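Stultar Homes opens the doors at Duvden Green this April

Hello from the sales office! I've been with Stultar Homes long enough to have worked on a fair few launches, and I can't remember being this keen to get people through a front door. Our new community at Duvden Green opens to visitors in April, and I'd love you to come and have a nosy.

There are 30 homes in this first release, a mix of terraces and semis, all within a short walk of the river path and the primary school. Two show homes will be open – the Zakaria, with four bedrooms, and the Dotska, a two-bedroom terrace that I keep trying to talk my sister into buying.

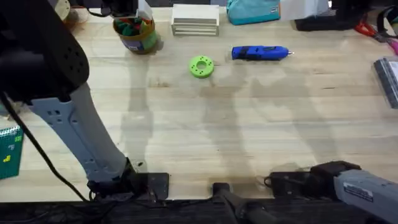 The Zakaria has the kitchen at the back, running the full width of the house, with doors on to the garden. We moved the utility room after buyers at our last site told us it was in the wrong place (they were right, and they told us more than once). The Dotska is smaller, of course, but it has a proper hall cupboard and a bath you can lie down in.

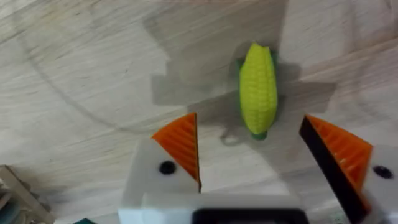
DUVDEN, April – Stultar Homes has confirmed that the show homes at Duvden Green will be open from 10am until 4pm throughout the launch weekend, with no appointment needed. Anyone who reserves a home during the weekend can choose their flooring at no extra cost, in any room downstairs, from the full range in the sales office.

I'm told I should also mention parking. Please use the entrance off Mill Lane, as the top road is still being surfaced and you'll only end up turning round by the site cabins. There are spaces for visitors next to the show homes, and the bus from town stops opposite.
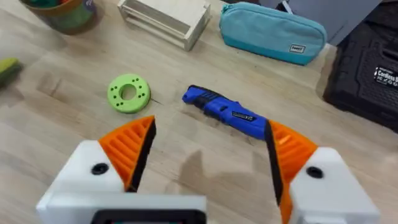 We'll have a mortgage adviser in the office both days, so bring your questions, and bring your payslips too if you want a firmer idea of what you could borrow. Tea, coffee and sausage rolls are on us! Children are very welcome, and so are dogs, though I'd ask you to keep them off the cream carpet in the Zakaria. 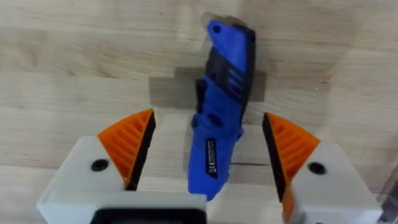

The first homes should be ready to move into in the autumn, and 7 plots have been set aside for first-time buyers from the parish until the end of the launch weekend. After that they go on general sale with the rest. Plot maps and the price list are at the sales office, or drop us a line and we'll put a set in the post.

ENDS

Notes for editors: floor plans and interviews are available on request from the Stultar Homes press desk.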